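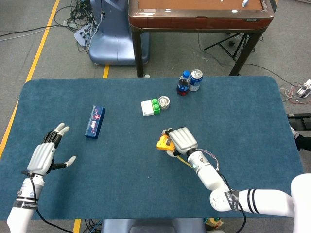 Stuck on the sky in a big jigsaw – how do you get through the boring part?

Posted in Puzzles & Tabletop
Tags: jigsaws, sorting, sky, large puzzles

kettleandcrumbs

Hi everyone! I came back to jigsaws in August after not touching one since I was nine, and I am completely hooked. I started with a 272-piece lighthouse that took me one happy evening, and then I got cocky and bought the Skeltilari harbor one from Temero. It's 1,024 pieces and the picture is gorgeous – fishing boats, a row of painted houses, nets hanging everywhere, a little bakery with the door open. I did the whole bottom half in a few evenings and loved every minute of it.

And then I got to the sky.

The sky is more than a third of the puzzle. It goes from a sort of milky blue near the rooftops to a slightly less milky blue at the top, and there is one cloud, which I've already done. Everything left is blue. Last night I sat down at 8:30, got up at 10, and I had placed four pieces. One of those I took out again this morning when I noticed a gap along one side.

I'm not giving up on it! But I'd love to know how people who do lots of these handle the plain areas. Do you sort by shape? By color, when they're all the same color? Is there a lamp or something that helps? I'm doing it on the dining table, so I also have to move the whole thing whenever we want to eat, and I'm sure that's not helping. At the moment it lives on two big sheets of cardboard that don't quite meet in the middle.

Also, is it normal for pieces to seem to fit in the wrong spot? I thought that wasn't supposed to happen with the nicer brands.

gullwing_72

Oh, you're in for a treat. I know that sounds strange, but the sky is my favorite part and I save it for last on purpose. Once you stop looking for color and start looking for shape it turns into a whole different kind of puzzle, and it's wonderfully calming with the radio on.

I've done the Skeltilari harbor twice (I liked it that much), so some of what follows is for that exact puzzle and some will work on anything.

Start by sorting by shape. Almost every piece in a regular grid-cut puzzle has four sides, and each side has either a knob or a hole. That gives you a handful of families: all knobs, all holes, three knobs and one hole, one knob and three holes, two knobs facing each other, and two knobs next to each other. Put each family in its own tray. Muffin tins are good if that's what you have, but I like flat trays better so that nothing overlaps. The family with two knobs facing each other is usually by far the biggest, so give it the biggest tray, or split it again into long thin ones and squarer ones.

Then lay them all out facing the same way. For the opposite-knob family, I turn every piece so the knobs point left and right. For the three-knob family, the hole goes at the bottom. It takes a while and you'll wonder why you're doing it, but once they're in rows your eye can run along them like books on a shelf. You'll start spotting the one with the fat crooked knob or the one with a shoulder that slopes down.

Next, pick one gap and stick with it. Look for a gap that already has pieces on two sides, or better still three. Say out loud what you need if it helps (I do, and my family has learned to ignore me): hole on top, knob on the left, knob on the right, left knob leans up. Then go only to the tray that could have it. Work along a single row from the rooftops toward the edge and don't hop about. Hopping is how you end up trying the same piece in the same hole on three different nights.

When you're down to a dozen or so candidates, just try them all. There's no shame in that. Keep a small plate for the ones you've already tried in that spot and tip them back into the tray when you find the right one.

About the light: yes, yes, yes! Daylight from the side is the best thing in the world for a sky. That pale blue in your harbor really does change from bottom to top, and by a window in the morning you can split it into three groups pretty easily. Under a yellow ceiling bulb at 10 at night it all goes flat. If evenings are all you get, use a desk lamp with a white bulb and put it low and off to one side. The low angle also shows up the tiny ridge you get when a piece is in the wrong place.

On false fits – it happens with every brand I've tried, cheap or expensive. Temero is pretty good, but the top left part of that sky has a few pairs that will fool you. Two checks I use:

Run a fingertip across the join. A right fit feels almost flat. A wrong one tends to have a lip on one side.

Lift the two pieces together by one of them. If they hang on, that's a good sign, though I wouldn't bet on it alone.

If you get near the end and nothing left will go in, you've almost certainly got a false fit somewhere behind you. Don't take the whole thing apart. Look along the surface with your lamp down low and you'll usually find a line of shadow where something isn't sitting right.

For moving it, two sheets of cardboard would drive me up the wall. I have a Katayama board, the folding kind with a felt lining and a lid, and it slides under the bed with the puzzle in it. It isn't cheap. Before that I used a sheet of foam board from the craft store, and it was fine for years. Just get one piece that's bigger than the finished puzzle, with a bit of room to spare for loose pieces. Measure your doorways too, if you plan to carry it to another room. I had to learn that with a panorama of a railroad bridge.

Please come back and tell us when it's done. The last row along the top goes in so fast, you'll love it!

dottie_makes_soup

Skip the sky and do another puzzle, that's what I do lol. I have three with no sky. They look fine, the good part is the boats anyway

If you do want to finish it, do ten pieces a day with your coffee and then walk away. It adds up. And don't let anybody "help" who only wants to do the boats.

pennylane_puzzler

Great answer from gullwing_72 and I agree with nearly all of it, so I'll just add a few things from the other side of the hobby. I do a lot of thrift store puzzles, where you don't always get a picture to go by, and I've gotten very fond of shape sorting.

I'd build the sky in small islands as well as working out from the rooftops. When you lay the pieces out in rows you'll sometimes see two that obviously belong together – a very odd knob and a very odd hole. Join them and set them to one side. Small clumps of three or four are so much easier to place than singles, as you have more edges to match up. On a good evening I'll make a whole little fleet of them before I put anything in the main puzzle.

Where I'd disagree is on going in a strict row. I find corners easier. A gap in an inside corner gives you two edges to check, and filling it makes a fresh corner right next door, so you end up working in steps like a staircase. Try both and see what suits your brain.

Turn a few pieces over, too. Some makers print faint letters or a pattern on the back to split the puzzle into zones, and plenty of people never look. I can't remember whether Temero does it on that one. Some people call it cheating. I think it's a puzzle and you can do it however you like! Even with plain backs, the texture of the board sometimes runs in one direction, and that tells you which way up a piece should go, or at least narrows it to two.

If you're thinking of keeping it when it's finished, don't glue it on the dining table. I used Vova puzzle glue on a map of the moon and it went straight through the joins and stuck the whole thing to my cardboard. It's good glue, I've used it since with no trouble, but put wax paper underneath and spread it thin with an old store card. Do the front, let it dry overnight, and then do the back if it still feels floppy. Or don't glue it at all and pass it on. There's a shelf for swaps at our library and I've found some of my favorites there, including a 112-piece wooden one of a snail that was harder than anything I've done in cardboard.

One more thing for the meals problem. If you can't get a board just yet, tape your two sheets of cardboard together on the underside, with a third strip across the join. Use wide packing tape and press it down well. Then slide it, don't lift it. Two people if you can. I keep an old flat bedsheet over mine between sessions and it keeps the cat off most of the time.

kettleandcrumbs

Wow, thank you all so much! I sorted everything by shape this afternoon, by the window, and you're right, there are definitely three blues. I'd never have believed it. I had one of the false fits as well, right by the bakery chimney, and taking it out opened up a whole run of pieces along the roofline. Taping the cardboard tonight, and I've asked for a proper board for my birthday.

dottie_makes_soup, I'm going to try the coffee thing as well. How do the ones without a sky stay in one piece when you put them away?

dottie_makes_soup

They don't, I put them back in the box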